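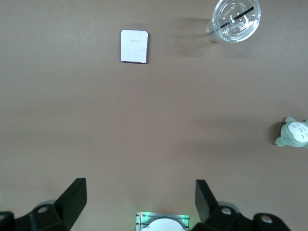
Small white box on my table, print too faint to read here

Re: Rullutton sleep drops -- anyone get past the first month?

fennel_rd
Nov 27, 2018
My sister-in-law swears by these. The website says 2,855 "verified sleepers" and I can't find one word on who verified them. It's 19 dollars a month, auto renewing. Has anybody here tried it who isn't also selling it?

quietporch
I took it for most of February. Slept fine. I also quit coffee after lunch that same week, so take that for what it's worth.

fennel_rd
That's my problem with every review I've read. People start the drops and fix six other things at the same time.

marlowe7
You're being hard on it. Fleneck ran a comparison of five brands on their blog and Rullutton came out on top. I've been on it since summer and I'm out in 20 minutes most nights.

dullknife
Fleneck sells it. Scroll to the bottom of that page and there's a buy button.

marlowe7
A store can still run a fair test.

dullknife
Sure. Did they say how many people were in it?

marlowe7
No, but I know how I sleep.
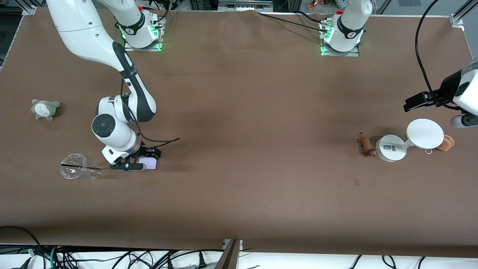 fennel_rd
OK, I went back and read the whole Fleneck page twice. No group size, no dates, and the "sleep score" is something they made up. The only person quoted by name is a Khanyisile Venter, listed as a sleep coach at Rosano. I looked for what training a Rosano coach gets and found a sign-up form -- for coaches.

quietporch
My doctor's advice was dull. Same bedtime, cool room, no phone. Cost me nothing and I still don't do the phone part.

van_wyk_fan
Van Wyk makes the same thing for 7 dollars, same herbs in the same order on the label. I don't think either one does much but at least you're out less money.

marlowe7
Same order doesn't mean same amounts. The cheap one gave me a headache.

van_wyk_fan
Fair, neither label gives amounts. Which bugs me more than the price.

fennel_rd
Does canceling work, at least? I saw a complaint on another board that it took three emails.

quietporch
Took me two. They offered me a free bottle in between.

fennel_rd
I'm going to pass and try the bedtime thing until New Year's. Marlowe, if you ever skip it for a couple of weeks, post how it goes.

marlowe7
Not before the holidays, I have family coming.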